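Sweet Corn: Whole Cob or Cut Kernels?
Project report, Food Studies
Wednesday, September 16, 2026

Aim

We wanted to find out whether cooking corn on the cob takes longer than cooking cut kernels, and which one people would sooner eat. Our group bought the corn from the Alport market and cooked it in the school kitchen.

Method

Each cob was husked and the silk pulled off under the tap. For the whole cob test we put 1,000 mL of water in the pot, brought it to the boil, added one cob and put the lid on. For the kernels we used 600 mL, enough to cover them. Timing started when the lid went on. We tested with a fork every minute and stopped when it went in easily. Each test was done three times with a fresh cob.

A round, dark pot with a glass lid is a good match for one cob. The corn can lean against the side, with the top end up where it can be gripped. 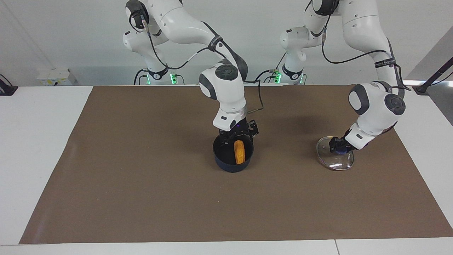 Sokico thought the salt should go in at the end, as salted water makes the skins tough. We had left salt out of every test, so we couldn't check this. It would be a fair thing to try next time.

Results

The kernels were tender in 5 minutes in all three tests. The whole cobs took 8, 9 and 8 minutes. The slow one was also the thickest cob. Five of the seven tasters preferred the whole cob and said it was sweeter. Two said the kernels were easier to eat.

Problems

We didn't weigh the cobs before cooking, and the second batch of kernels was cut closer to the core than the others, so it had some tough bits in it.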